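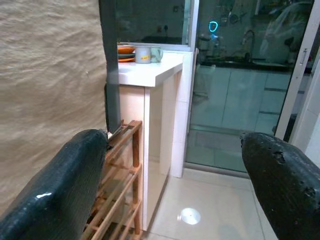 Chapter 4
A Morning at Skullach: What a Robot Has to Know About a Kitchen

I almost didn't go to the open day. It was raining, the bus to Skullach runs once an hour, and I had already read everything the people at Drundodov had put out about their household robot, Plallus. I figured I'd learn more at my desk. I was wrong, and I've been sending students to open days ever since (bring a snack, the talks run long).

The demonstration wasn't on a stage. Drundodov had set it up in an ordinary home, with a shoe rack, a sliding glass door, plates stacked on a white countertop and a couple of mugs next to them. We watched on a screen in the next room, and for most of the morning we had the view from the robot's wrist. I want you to spend this chapter thinking from that view, so let me tell you why it grabbed me.

When I look for a mug, I stand back, I see the whole room, and I walk over. A wrist camera doesn't get that deal. Its own two fingers are always in the way at the bottom of the picture, and everything else has to be seen between them or over them. Yoon-hee Bae, who was running the session, told us to stop thinking of the fingers as clutter. "They're your ruler," she said. "You always know where they are. Measure from them." I wrote that on my hand, having lost my notebook on the bus.

Then she asked us a question, and I'll ask you the same one. Suppose you want the white mug, and there's a pale green mug just behind it and a stack of plates to its left. Where do you put your fingers? Everybody in the room answered right away, and we all gave different answers. Someone wanted to come down from the top. Someone wanted the handle of the green one first, to get it out of the way. I wanted to go in from the front, and Yoon-hee asked me politely how much of the countertop edge I planned to hit on the way there. It has a rounded lip that sticks out a little past the cabinet. I hadn't given it a thought!

That's the first big idea of this chapter: reaching for a thing means reaching past other things. We'll call the space you can safely move through the free space, and in Section 4.2 we'll learn to draw it on paper before we try to compute it.

The second big idea came from the glass. A big glass door reflects a kitchen back at you, faucet and cabinets and all, and to a camera those cabinets can look about as real as the one you could knock on. Floors do it too. Glossy tile picks up a lamp and gives you a bright round spot, and a simple program hunting for bright round objects will happily report one lying on the floor. Soon-im Hong, an engineer on the software side, had us try to list every false object we could find in a room like that one. I stopped at the faucet, feeling pretty pleased, and then she brought up the dark window. I had been treating it as a plain black rectangle.

Soon-im's team keeps a practice log called Ra. Each entry is one attempt at one job, with a short note on how it ended. She let us read through 400 entries from May, and 199 of them ended with the word "stopped," meaning the robot or the person watching it had called a halt. I thought that sounded terrible. She thought it sounded like a good month - a stop on the record gives her something to study, and a broken plate mostly gives her something to sweep. We'll use a small set of entries written in the same style for the exercises in Section 4.5.

One more thing before we start. Look at the gripper fingers whenever you visit a lab. Mine is a strange hobby, I know, but rubber pads pick up pits and chips, and a worn pad may not hold a smooth mug the way a fresh one does. A model that assumes perfect fingers is a model of some other robot. We'll come back to friction in Section 4.4, with a little algebra and a lot of dish soap.

Before you read on, try this at home. Put two mugs and a few plates near the back of a counter. Hold your phone against the inside of your wrist so the camera looks past your fingers, and reach for one mug while watching only the screen. Go slowly, and use mugs you don't love. Write down the first thing you bumped, or nearly bumped, and keep the note. You'll need it for Exercise 4.1.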